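Zatosside Word Survey: call for participants

We are looking for 200 people who grew up in or near Zatosside to take part in a survey of everyday local speech. The work is run from the Vavbridge Library annex and continues through October. You do not need any background in language study. You need to have lived in the area for most of the years between age 5 and age 16, and you need to be 18 or older now.

The last survey of this kind was done by mail and collected 1016 replies, nearly all of them from the two river districts. The hill towns were left almost blank. We would especially like to hear from people raised in Tamura, on the old quarry road, or on the farms past the reservoir. 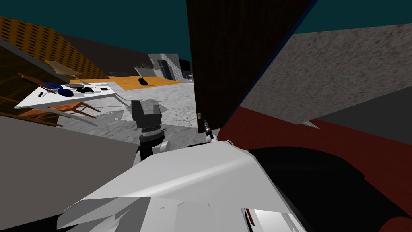 ## What you will do

Each participant comes in for one session. It lasts a little under two hours, with a break in the middle.

In the first part, an interviewer asks what you call certain things: the strip of grass between the sidewalk and the street, the end piece of a loaf of bread, a light rain that does not really get you wet. There are no right answers. If you use two words for the same thing, we want both, and we will ask who you use each one with.

In the second part you read a short passage aloud and then talk freely for about 20 minutes. Most people talk about school, food, or weather. Some want to talk about a job they had. Any of these is fine.

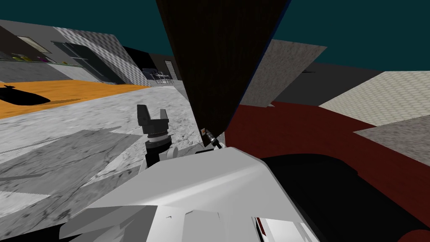

The free talk is recorded as sound only. We listen mainly for vowels, and for how people end a sentence when they are not thinking about it, so please don't practice. If you know that your speech changes when you are back with family, tell the interviewer. A few people have asked to bring a brother, sister, or old neighbor and be recorded together. We can do that if both people sign up.

## Who should not apply

- Anyone who took part in the pilot round in the spring
- Anyone who has worked as a paid interviewer on the project
- Anyone who moved to the area after age 5, even if they have lived here ever since

Hearing aids are not a problem. If you have had a stroke or any surgery that changed your voice, please call before you apply, and we will talk over whether the reading part makes sense for you.

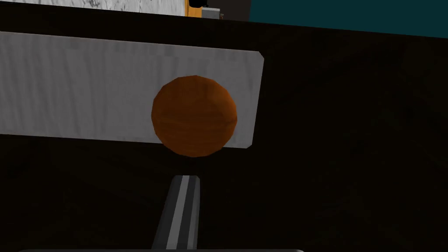
## Payment and travel

You will be paid $45 by check at the end of the session. Parking behind the annex is free. The number 6 bus stops across the street, and we pay back the fare both ways if you keep your tickets. We can make home visits in Tamura only, and only in the mornings.

## What happens to your words

Your name is kept apart from your recording. The answers go into the Mivora word list, which now has 2340 entries and can be read at the library desk. Recordings are kept for research and teaching. You may ask us to remove yours at any time in the first year, and you do not have to give a reason. Once a word is on the list it stays there, but it is marked only with a district and a ten-year age group.
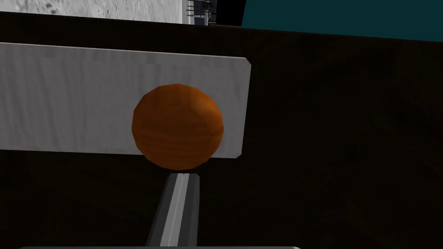
Vol. 7, No. 3 | Page 191

## How to apply

Write to Hiyori Sakamoto, Word Survey, Vavbridge Library annex, or leave a note at the front desk. Please include:

1. Your name and a phone number
2. The town or road where you grew up, and the years you lived there
3. Where your parents or guardians were raised, if you know
4. Whether mornings or evenings suit you better

Evening sessions start at 6:30 p.m. and fill up first. We will call within two weeks to set a time. If your district already has enough people, we will keep your details on a waiting list unless you ask us not to.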